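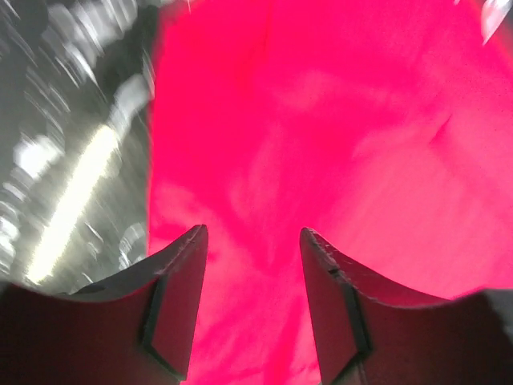
Pink first! The great cloth sort-out, Narkthorpe

Put up May 16, 2018

Hello again, and welcome to the page I promised at least three people I'd get round to. It's the cloth page. If you came for the garden you want the other gallery, and I'm afraid the garden has been badly neglected while all this was going on.

For anyone new, the short version is that Birgit Lindemann moved to a smaller flat in March and asked if I'd have her fabric. I said yes before asking how much there was. She sewed costumes for the Plemano dancers for years and years, and she never threw out an end of anything, so what arrived was the back of a van full of bags, two trunks and a tea chest I can't get through the kitchen door without taking my shoes off first and shuffling. I love it. I've been smoothing, folding, sniffing and labelling ever since, and I've got very boring at parties.

I've put a line or two with each lot so I remember what I've decided. Some of them get more than a line or two. Sorry, I did try.

The pink

Well, of course it goes at the top. It's nearly fluorescent, somewhere between pink and red, and I can't walk past without picking it up. Look at the folds in it — where they rise up they go quite pale, and down in the hollows it's a proper deep red, all out of the one colour! That sharp little dark crease towards the right is the sort I worry about.

Birgit calls this shade Furora, and I can't find out whether that was printed on a ticket once or she made it up herself. Torben Baumgart says it's the colour of a cough sweet. I've had it down for cushions, for a lining and for the front of a quilt, and I've changed my mind about all three. For now it's hanging over the banister where I can enjoy it on the way up to bed.

What the light does to it

I keep going on about this, but a plain bright cloth is never just one colour once it's been crumpled. The flattest part on the upper left looks the strongest, and the broad bit over on the right looks almost washed out next to it. Worth remembering if you're matching thread! I took a reel to the shop that I'd chosen against a pale fold and it was hopeless against the rest. Smooth the cloth out, lay a single strand across it, and do it by the window in the morning if you possibly can.

The greens

Four different greens that Birgit insists are the same green. They came out of the first trunk, all rolled up together with a belt round them, and two have gone a bit yellow along the fold. I've put the yellowed ones aside for pressing cloths and toiles. The best of them is a mossy cotton with a nice weight to it, and I think it's going to be an apron for my sister, who won't read this, so that's safe to say.

Blue check, and plenty of it

This is the stuff everybody asks about when they come round. It's an ordinary kitchen check, soft from washing, and there's enough to do curtains for the back room with some over. I measured it three times and got three answers. On the fourth go I had Torben hold the other end and we got it to 271 centimetres, which is annoyingly just short of what I'd need for a full drop on both sides with a decent hem. Half curtains it is, on a wire, like my nan had.

The Thepsuriya bag

My favourite bag of the lot, this. Thepsuriya was a little shop Birgit used to go to for trimmings and anything with a bit of shine, and she kept everything from there together in one carrier with the handles tied. Braid, ribbon, a whole card of hooks and eyes, and some narrow gold stuff that sheds if you so much as look at it. I've wound the ribbons on to bits of cereal box and pinned the ends. It took an entire evening and two episodes of something I didn't follow.

I haven't cut into any of it. I probably will by Christmas.

Cream, white, and "was white"

Sheets, mostly, and the good parts of sheets. I went through these on a dry day and held each one up at the back door to find the thin places, which is much quicker than poring over them on a table. Anything sound went back in the trunk. Anything thin down the middle I've torn in half lengthways, ready to be joined the other way round, sides to middle, the way they used to. The noise of tearing an old sheet is very satisfying, I recommend it to anybody who's had a bad week.

The "was white" pile is now dusters.

Velvet, about which I have nothing good to say

It creeps. It moults. It marks if you lean on it. There's a beautiful plum-coloured length that I'd never have bought and now can't part with, and I've rolled it on a cardboard tube the carpet shop gave me. Please don't fold velvet and stack other things on top, I did that for a week and you can still see where the edge of the trunk tray was. Steam has helped a bit. I hold the iron well off and let it puff, then leave the cloth alone until it's quite cool, and that's the hardest part for me.

Scraps by the handful

I started off sorting these by colour and then by type and then gave up and sorted them by size, and that's the one that worked. Bigger than my hand goes in the tin. Smaller than my hand goes in the jar. Anything smaller than a stamp goes out, and I've had to be very firm with myself on that. A patchwork friend says she could use 1000 little squares and not notice, so the tin may be going on its travels.

The buttons (I know, not cloth)

They were at the bottom of the tea chest. Somebody had tipped them in loose, so every time I thought I'd finished there was another one in the corner. The nicest are some dark green ones with a raised edge, and there are enough for a cardigan if I put a different one at the neck where my scarf will hide it.

How I've been folding

A few of you wrote to ask, after I mentioned I'd got everything into the one cupboard. I tear-off-and-tidy the raw edges first, only the real whiskers. Then in half with the selvedges together, in half again, and round a piece of stiff card the height of the shelf. The card comes out if I'm short of them and stays in if I'm feeling rich. Stand them up like books with the fold facing you. Slippery ones get a pin through the last turn, and I write the length on a slip of paper and tuck it under the pin.

Bright things I fold with the right side inwards and keep away from the window end. I've lost the front edge of a lovely orange to the sun before now, and I'm not having it happen to the pink.

The one thing I'd do differently is wash as I go. I've folded plenty of pieces beautifully and then had to undo them to put them through the machine, muttering the whole time. New rule: nothing goes on the shelf until it's been washed, or has a bit of red wool tied on to say it hasn't.

Getting creases out of the stubborn ones

Damp tea towel, medium iron, and patience. I start on the wrong side and press down and lift, no pushing about, and I do a corner first in case I've guessed the fibre wrong. If a crease won't shift I hang the piece in the bathroom overnight and try again after breakfast. Some of them have been folded since before I was married and they're entitled to take their time.

Still to do

The second trunk has only had its top layer off. I can see something stripy and something that might be a lining, and there's a parcel in brown paper that I'm saving for when Birgit comes over. She says she has no idea what's in it, and she sounded quite pleased about that.

I've also got to find homes for the pieces I'll truly never use. Anyone within walking distance of Narkthorpe is welcome to come and have a rummage, kettle's always on. If you're further off and want a bundle posting, drop me a note with the colours you like and I'll see what I can put together. Just the postage to pay. The blue check is spoken for, and so is the gold braid, and before anybody asks — no, you can't have the pink.

Left a message and not heard back? Try me again, my inbox is in a worse state than the tea chest ever was. I'll add the stripy things once I've got them washed and on the line.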